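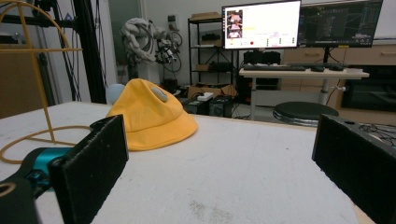

Photo: Yasaman Ebrahimi for Grullero

Brovenley wire hat stand, mustard

The Brovenley is a tabletop stand for a single hat. It is an open wire form in a mustard finish, with a horizontal ring to support the hat and curved arcs over the ring to hold up the crown. The stand is supplied assembled. The yellow bucket hat is sold separately.

The stand is intended for soft hats that lose their shape when stored flat. A bucket hat left on a table rests on its brim, and the crown tends to fold where it meets the brim. On the stand, the crown is carried by the arcs and the brim hangs free of the surface. The open form also lets air reach the lining.

Specification
Overall height: 363 mm
Base diameter: 24 cm
Rod thickness: 4 mm
Maximum load: up to 1000 g
Finish: powder coat, mustard
Use: indoor only
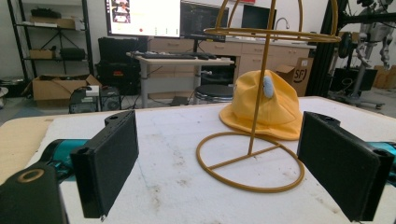 Hat stands / Tabletop / Wire

The base is a wire ring with a straight bar across the middle. The pole rises from the centre of the base, so the load sits over the bar when the hat is placed squarely. Hats with a heavy trim on one side should be turned so that the trim is in line with the bar. The base has no pads and may mark soft timber or lacquer; a felt disc can be placed under it.

Deep bucket hats sit with the crown fully over the arcs. Shallow caps will rest on the arcs alone and may tilt. Stiff felt hats with a pinched crown are not suitable, as the arcs can press the pinch out. Small badges and appliqué patches do not affect the fit provided they are on the outer face of the crown.

Soft goods in yellow

The bucket hat has a wide brim and a small oval patch on the crown. It is made by Lopes in one adult size and one colour. Some creasing is normal when a hat is unpacked. Placing it on the stand overnight is usually enough to let the fabric settle - do not iron over the patch.

Yellow plush with a pale tuft is listed under soft toys and is not part of the stand or the hat. The stand should not be used to hang plush items, which can slip between the arcs. 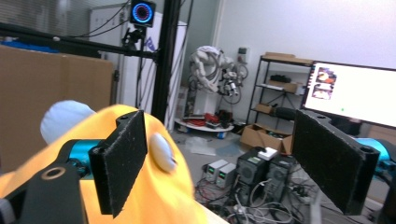

Care and returns

Wipe the wire with a dry cloth. Do not use solvent or abrasive cream on the finish. Bent arcs can be eased back by hand if the coating has not cracked.

Unused stands may be returned to the Prendside depot in the original carton. Replacement stock in mustard is due in July.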